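Ticket: Desk or stand for the second arm, budget question
Opened by: Zohreh Kordestani
Status: waiting for supplier

19 August 2019
We plan to buy 2 arms from Mandov, for wiping and sorting tasks. Before I send the order I need to know if the clamp fits our white desk, the one with the curved front. The Mandov sheet asks for a top of 30 mm or more.

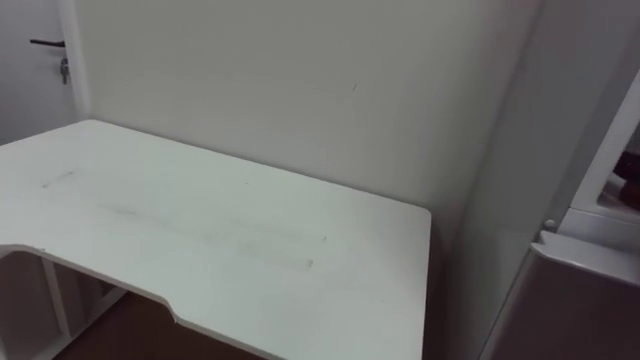 Maloneck offered us a separate floor stand, but delivery takes 4 weeks and it was not in the July budget. I have asked them for a price without the wheels.

Update: Mandov answered that the clamp must sit on a straight edge, at least 100 mm long. I will measure the desk tomorrow and write the result in this ticket. Please do not approve the stand before that.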